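From: Sadao Sugawara
To: cell-practice list
Date: Monday, October 19, 2020
Subject: Re: [cell-practice] grip checks for containers with lids

Amparo Lozano wrote:
> Hi all, we're rewriting the house rules for our two benchtop arms and I've
> hit the part on closed containers. The old Setwood sheet just says "grasp
> securely and confirm before lift," which everybody reads differently. Half
> of our operators want to hold bottles by the body and the other half go for
> the cap. Does anybody have wording they're happy with? I'd also love to
> know how you handle cleaning the fingers, because our current rule is
> "clean when dirty" and you can guess how that goes.
>
> Also, does anyone still log every grasp by hand? We stopped in April and I
> can't tell if we lost anything.
>
> Amparo

Hi Amparo,

Oh, I have opinions on this one! We went through the same rewrite at Pulon over the summer and I ended up holding the pen for most of it, so let me dump what we have and you can steal whatever you like. Forgive the length, I typed this over two lunches.

First, "grasp securely and confirm before lift." We had that sentence too, word for word, I think we all copied it from the same place years ago. The trouble for us was the word confirm. Confirm how? One person was looking at the gripper current, one was looking at the wrist camera, and one was giving the bottle a little poke with a pen (I'm not kidding, and I'm not going to say who). So the first thing we did was take that sentence out and put in three shorter ones:

Close to the set width for that container. Wait for the width reading to hold still. Raise 13 mm and stop.

And then the operator looks at the wrist view and decides go or no go. The raise is small on purpose. If the thing slips from that height onto the table, you wipe the table and carry on with your day. We argued a lot about whether the stop should be automatic, and it is, in the sense that the program will sit there until somebody presses the button. People grumbled for a week. Then Vurneck sent us a batch of jars with looser lids than the last ones and the grumbling sort of went away.

On body or cap, our rule says the body is the default and the cap is allowed only if the container is on the approved list for it. The list is one page, taped inside the cabinet door, and it has the container, the finger set, the width, and who signed it. If what you've got isn't on the page you hold it by the body, and if you can't reach the body because of whatever it's sitting next to, you stop and move the neighbors by hand. I know some groups treat a cap and body grip as two separate things with two separate tests. We do too, but the write-up for the cap one is longer, because a cap can turn or pop and the reading on the gripper looks exactly the same either way. So for caps the go or no go also includes the line "cap seated, no gap seen between cap and body." If you can't see that join from the wrist view, that's a no go. Drive the arm around until you can see it or put the thing down.

Somebody will ask you what counts as a cap. Ask me how I know. We wrote "any part made to come off without tools" and it has held up so far, although Rana (our supplier for trays, not a person, I confused a new hire with that once) ships a tub where the whole top third comes off and I still don't love how the rule reads for that one. If you come up with something better, please post it.

Fingers. OK. Ours also said "clean when dirty" and we also found out that dirty is a matter of taste! What we have now is split by what the stuff does to the grip. Dried color on the outside of a finger, away from the contact faces, is fine until the end of the shift. Anything on a contact face gets wiped before the next container, every time, no debate. And anything tacky, anywhere, means stop. The finger faces also get a proper look every 70 cycles, with the arm parked and power to the gripper off, and the person who looks puts their initials on the sheet. I won't pretend that interval came out of a study. It's how many we usually get through before a coffee break, and a check that lands on a break gets done.

One thing I'd add that we left out of our first draft: say that smudges on the container count too. We had wording about the fingers and not a word about the lids, and a lid with old paint around the rim can leave you sitting on a bump where you thought you had a flat face. Now it's in there: "look at both sides of the contact."

Cables get their own line as well. Ours is "no loop lower than the fingertips at any point of the path, ties checked at the start of shift." We walk the whole path slowly with an empty gripper and watch the cable the entire time, and you'd be surprised how boring that is and also how often it catches something. Same for anything bolted on the side. If you've printed your own camera mount, as half this list has, write down how far it sticks out and put that in the clearance number, then redo it whenever somebody prints a new one. We didn't redo it once. The mount lost, the shelf was fine.

I'm putting one wrist view in here so the smudge and cap business makes more sense. It's the sort of picture we put next to the text in our own rules, since the old sheet only had line drawings and people kept asking which bit was the contact face.

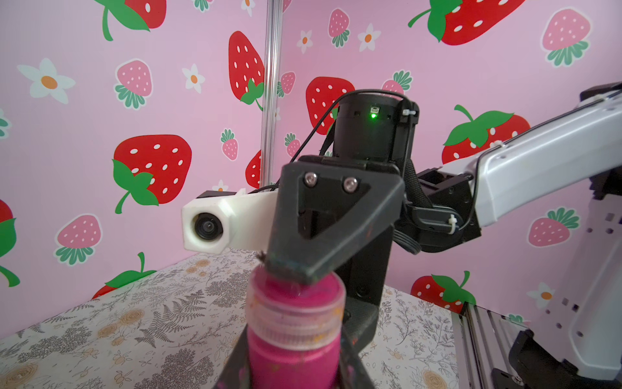

Pink paint bottle held upright, with the upper finger against the clear cap. Note the yellow and orange specks on the cap rim and the blue-green smudges low on the upper finger.

By our sheet I'd call that a wipe before the next container, because the blue-green is right where the finger meets the cap. The bit of pink and teal on the nearer finger I'd want to look at with the arm parked before I said which category it's in. You can argue with me on that, and Amparo, I'd be curious what your operators say if you show it to them cold without my note. When we tried that sort of thing here we got seven people and four answers, and that's the day I stopped believing in "clean when dirty."

Now logging. We quit hand logging every grasp too, a bit before you did. What we kept by hand is the no gos. Every no go gets a line: container, finger set, what you saw, what you did. That's it, no severity score, no drop-down menu. We had a severity score and everyone picked the middle one. The plain lines are much more fun to read and I've changed two rules because of them, one on lids and one on how close things can stand together. The good grasps go to the machine log and I look at that maybe once a month. So did you lose anything in April? If you kept the bad ones, I'd say not much. If you dropped those too, start again this week, even on paper.

Oh, and version your sheet! Put the revision on the top right corner where it can't get covered by a clip. We're on 7 now and I found a revision 3 taped up behind a door last month, being followed very faithfully by a very nice person who had no idea. We now have one rule that only says "take the old one down," and whoever posts the new sheet signs for it.

Things I'm still unsure about, if anyone else on the list wants to jump in:

Whether the stop after the small raise should apply to empty containers as well. We say yes, but only because I couldn't face writing the exception.

Whether two operators should both sign for a new entry on the cap list. We have one signature now. It feels thin to me, but on night shift there is often only one person qualified to sign — and I'd hate for people to start borrowing initials.

Whether anybody has decent wording for squeezable bottles. Our width reading never quite settles on those and the "hold still" sentence gets silly.

I can send the full sheet off list, it's two pages plus the cap list. Just ignore the comments in the margin, those are me and the safety office going back and forth about the word "should."

Sadao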